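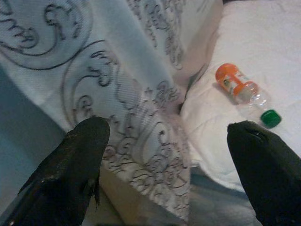 Le sommier Fernov tient debout sur six pieds et ne promet pas de changer votre vie. Il est en acier, il porte un matelas, il passe dans un escalier d'immeuble ancien à condition de ne pas s'énerver au deuxième palier. Nous le proposons en noir mat parce que tout le monde demande du noir mat, et nous préférons prévenir : c'est une finition qui se souvient de tout. Regardez la pièce noire de gauche, avec ses éraflures et ses petits points clairs vers le haut, là où le revêtement semble s'être écaillé. Un sommier noir mat qu'on cogne avec l'aspirateur prendra le même air. Les maniaques choisiront le gris Pumphrey, sur lequel les chocs se voient moins et la poussière aussi, ce qui n'est pas une raison pour la laisser.

Ce qu'il supporte
Charge maximale : 300 kg, matelas compris. Le chiffre comprend donc aussi le chien, les deux enfants du matin et la pile de linge qui attend depuis février d'être pliée. Il ne comprend pas les sauts. Les lattes sont souples, elles ne sont pas rancunières, mais un trampoline est un autre produit et nous n'en vendons pas.

Ce qu'on reçoit
La livraison se fait en 2 colis, l'un lourd, l'autre très lourd. Le premier contient les longerons et les pieds, le second les lattes, la visserie et une notice que notre atelier de Cerkitz a entièrement redessinée cette année. L'ancienne version montrait un personnage souriant, seul, qui soulevait le cadre d'une main. Il a été remplacé par deux personnages qui ne sourient plus.
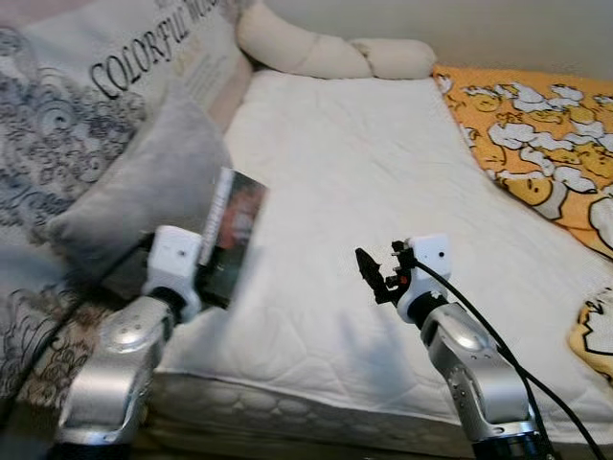

Une cliente nous a écrit que le sien grinçait depuis le premier soir, qu'elle avait resserré toutes les vis par ordre de taille puis par ordre de colère, et que le bruit venait finalement du parquet. Nous compatissons. Avant de nous appeler, glissez un morceau de feutre sous chaque pied et écoutez de nouveau. Si ça grince encore, resserrez la traverse centrale, toujours elle, avec la clé fournie. Si la clé fournie a disparu, une clé Allen de 6 fait l'affaire.

Le matelas n'est pas inclus. La question revient assez souvent pour que nous l'écrivions deux fois : le matelas n'est pas inclus. Mousse, latex ou ressorts, le Fernov accepte tout, pourvu que les dimensions correspondent. Quelques centimètres de trop et vous aurez une étagère à tibias.

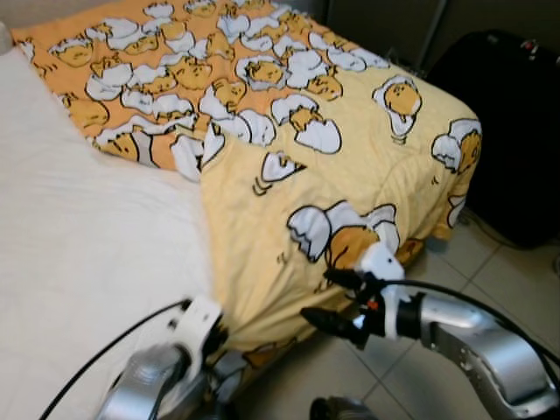
Même remarque pour le linge de lit, sur lequel Vorkenel n'a aucun avis officiel. Vérifiez simplement que le drap-housse passe sous le matelas sans se prendre dans les embouts de lattes. Une housse coincée se libère en soulevant le coin du matelas, pas en tirant. Les embouts se remplacent à l'unité et nous en gardons 500 en stock, ce qui en dit long sur le respect de cette consigne.

Entretien
Chiffon humide, puis chiffon sec. Pas de poudre à récurer, pas de côté vert de l'éponge. Retouches possibles au stylo de peinture, vendu séparément dans les deux teintes.

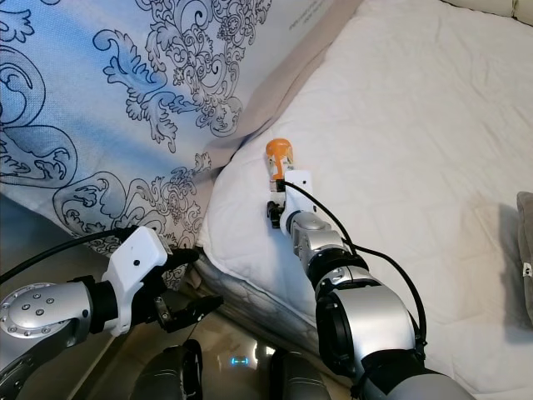 Oreiller à volutes bleu foncé, protège-matelas blanc matelassé. Non fournis.

Retours
Reprise acceptée si le sommier est démonté et remis dans ses cartons d'origine. Nous savons que les cartons sont déjà partis au recyclage. Demandez-en d'autres au service des retours, ils sont facturés au prix coûtant.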